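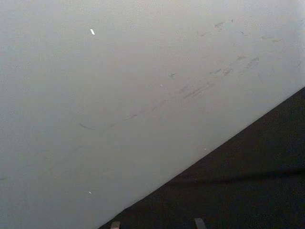 Scuff marks on the pale gray surface, wrist view, before wiping.

June 19, 2021. Bench time on the wiping task. The gray streak runs on the diagonal, more or less parallel to the edge where the black begins, and it is broken along its length, which makes it a poor target. The segmentation wants one blob and gets a string of dashes. The fainter rubs higher up fall below threshold. I could lower it, but then the small white flecks come in as dirt too, and at least one of them may be a chip. Wiping a chip makes it bigger.

Ran 8 passes with the Skirora pad at low force. Logged coverage only. Residue has to wait until Hortensia Ccori sends the reference card, as I don't trust my eye on gray over gray.

Read the Pelometti note again over lunch. They claim 340 wipes between pad changes on kitchen cabinets. No word on what kind of marks, or who decided a cabinet was clean. A person with a damp rag looks, rubs, looks again and leans harder where it stays dark. Our loop has the rubbing and a little of the looking. The leaning harder is still a constant in a config file.

So for Flunero: household wiping, no, not yet. Shop-floor panels of one known color, maybe by July, with someone checking after.

To do - recalibrate the wrist force offset, order pads, ask Quispe whether the 285 logged runs include the aborted ones.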